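How do I coil thin cables so they do not become a knot in the drawer?

workbench_learner
May 11, 2019

Hello everybody. I have a problem which is maybe small, but it comes back every week. At home I keep many thin cables, the kind with a small plug at one end, for chargers, for lamps, for a little speaker and for things I repair in the evening. They are thin like a shoelace or thinner. I coil them around my hand, I put them in the drawer, and when I open the drawer again they are one big nest. Last November I made order in everything and I counted 73 cables in this drawer and in the box under it. I gave away many of them, but the ones I kept are tangled again now.

I tried these things already:

Rubber bands. They become sticky after one summer and leave a mark on the cable.

Small plastic bags, one for each cable. This works, but I am too lazy to close the bags, so the cables come out.

Winding around my four fingers, very tight. After this the cable has many small bends and it does not want to lie flat anymore. One of them stopped working near the plug, and I think the tight winding is guilty.

So I would like to know the correct way to coil a thin cable. Should the loops be big or small? Should I do it in the air or on a table? And what must I do with a cable which is already a tangle? I do not want to buy an expensive organizer. My drawer is the Lamine type with no divider inside, wide and not very deep, if it is important for the answer.

Thank you for your patience with my English. I write slowly, but I read everything.

twine_and_tape

Just throw them all in a shoebox and buy new ones when you can't find the one you need. They are cheap. Life is short.

OK, a more useful answer: bread bag ties. They cost nothing, and they don't go sticky. Twist two times and stop. If you twist more, you will cut your nails trying to open it.

slow_coil

I also am not a native speaker, so we can be slow together. I worked five years in the storage room of Jasmont, a small hall for concerts and school theater, and there I had to coil cables every evening. Most of them were thick, but we had also a crate of thin ones, and the thin ones gave me more trouble than all the others. I will write what I do now at home on my own table.

First, the size of the loop. For thin cable I make loops a little wider than my open hand. With smaller loops the cable remembers the bend, as you saw with your four fingers. With much bigger loops the coil is soft and has no shape, and it falls open when you lift it. If the cable is stiff, go bigger. If it is soft like a string, you can go a little smaller.

Second, the twist. When you wind a cable always in the same direction around the hand, you put a little twist in it with each turn. The cable does not like this and it tries to jump into the shape of an eight. In the storage room I learned to make one loop normal and the next loop turned under, then normal again, then under again. It feels strange on the first evening. After a few days the hand knows it. A coil made in this way opens almost straight when you pull it.

Now the work itself. I do it on a table, because in the air a thin cable finds always a button or a chair.

1. Find both ends before you do anything else. If you see one end only, do not pull it. Lift the tangle a little with one hand and let the loops hang down, and look where the plug is. Very often the plug has gone through one of the loops, and it holds all the rest together. A small plug is the thickest part, so it stops like a button in a buttonhole.

2. Put the tangle down and make it wide. Do not search for the knot. Push the loops away from the middle with flat fingers, a little on each side, until there is air between them. Most of the time there is no real knot, only loops lying over other loops. I like a smooth wood table for this, the cable slides well on it and I can see every strand. On a tablecloth it is more difficult, the cloth moves together with the cable.

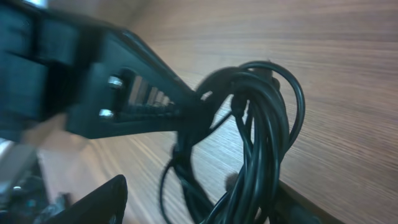 Many loops and the little plug in between, held from the top.
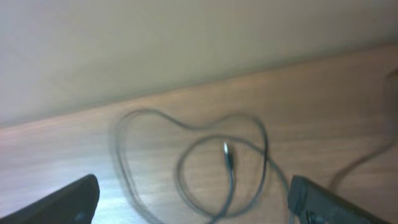

Loose loops on the table, a small one inside a large one.

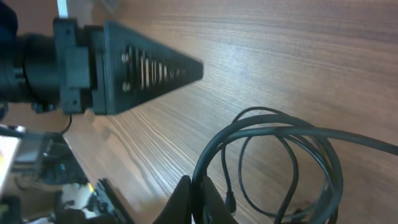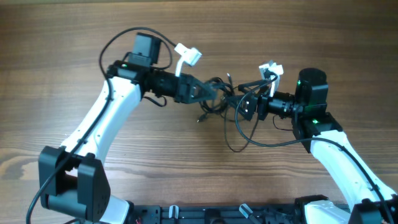

3. Take the plug back by the road it came. Hold the loop open with one hand and pass the plug through with the other. If there are two plugs, begin with the smaller one. Never make the loop tight "to see better." I did this many times when I was new and each time I got a real knot from a false one.

4. When the cable is free, let it lie flat and pass it one time between two fingers from one end to the other, slowly, without force. This takes out the twist. You can feel it turning between the fingers, and you should let it turn.

5. Start the new coil from the end without the heavy part. If one end has a plug and the other end has a power block, start with the plug and finish with the block. The loops go one beside the other in your hand, one normal and one under, as I explained before.

6. Close the coil at one point only, and leave a piece of straight cable near the plug. I use cloth strips with a hook side, from the Jivine roll, cut to the length of my finger. Any strip like this is good. Put the strip around all the loops, and not so tight that the loops change into a stick.

For your drawer: stand the coils up if the depth permits it, like plates in a rack. If it is not deep enough, lay them in one layer only. Two layers are the beginning of the nest. I cut a cereal box into low walls and this was enough for my 13 cables. They have not been tangled again, but I must say also that I live alone and no other hand goes into this drawer.

About the cable that stopped near the plug, I think you are right. The place where the cable enters the plug is weak and should not be bent at all. If the cable feels soft there, or you can see inside, please put it in the recycling and do not keep it for "one day." I would not repair a power cable myself.

I hope it is clear. If some sentence is strange, ask and I will write it again.

drawer_seven

I agree with most of the answer before me, but I want to add a different idea for people who cannot learn the under loop. My hands have some arthritis and turning the loop under hurts after a while.

I make an eight on the table. Put the cable down and lay it left, right, left, right, so it crosses always in the middle. The twist from the left side is removed by the right side, so you get the same result and your wrist rests. When you finish, put a tie on the crossing and fold one side over the other. It is a bit bigger than a normal coil, but it opens very nicely.

For labels I use masking tape folded over the cable near the plug, and I write the name of the machine with a pencil. Ink disappears, pencil stays. Do not write "black charger," as I did in the beginning. All of them are black chargers. I write "kitchen radio" or "old camera," and then I know.

If the tangle is very bad and has several cables, take out the shortest cable first. It has the fewest loops, and when it is gone the others have more space. I leave the longest for last. With a bag of roughly five cables I am done before my tea is cold. I tried once to use talcum powder to make them slide, and I don't recommend it, it goes in the plugs.

I had for some time the Mahrous cable tray, which has small plastic fingers to press the cable in. For thick cable it is fine. My thin ones came out on the first day, so it holds my pens now.

Comments

workbench_learner: Thank you to all. I did the steps with the worst one, the cable of the speaker. Step 3 was the key for me, the plug was passed through two loops and I was always pulling it from the wrong side. The under loop I still do wrong half of the time.

slow_coil: Half of the time is already good. Try with a longer piece of rope first, it is easier to see what the loop does.

lampside: Does the under loop work also for flat cable, like a ribbon? Mine goes crazy.

slow_coil: No, for flat cable I don't use it. Roll it like a belt, beginning from the middle, so that both ends come out together.

twine_and_tape: Still using the shoebox.

drawer_seven: @lampside For flat ones I roll them and put them in the cardboard tube from toilet paper. Write on the tube.

tea_and_solder: For real knots I use a wooden chopstick, pushed gently in the middle and moved in circles. A metal tool can cut the cover. Also good light from the side helps a lot, you see which strand is on top.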